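What Happens to Bread Dough Overnight
Project report, Teddale, spring term

So my question was pretty simple: does dough that sits in the fridge overnight rise more in the oven than dough that sits on the counter for a couple of hours? My grandmother swears it does, and I wanted numbers (mostly so I could win an argument at dinner).

I baked 18 small loaves in February, half of them cold and half of them counter dough. Same flour every time, the plain white one from Ostine, and 8 grams of salt per loaf. I weighed everything on a kitchen scale and measured the height of each loaf with a ruler and a knitting needle, which works way better than it sounds! You stick the needle in the tallest spot, pinch where the crust is, and read it off.

The tallest cold loaf used 176 grams of water and the tallest counter loaf used 169. I know, I know, I should have kept the water the same. I started eyeballing it around loaf five when the dough felt stiff, and by then I'd already used up half the bag. So I can't really say the fridge did it. The cold loaves did come out taller on average, but the wetter ones were mostly cold ones too, and I can't pull those two things apart with what I have.

Taste was easier. My family tried slices without knowing which was which, and the cold dough won by a lot. More sour, chewier crust. My brother picked the counter one every single time, so there's that.

If I did it again I'd fix the water first, and I'd put a thermometer in the fridge.

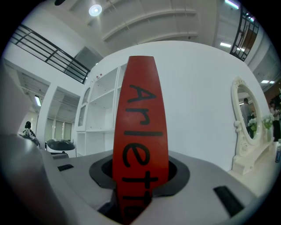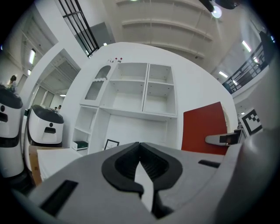
Pentti Tikkanen: I liked reading this, but how long were the cold loaves out of the fridge before they went in the oven? If they warmed up for an hour, they had extra rising time too, and I'd want that in the report next to the water.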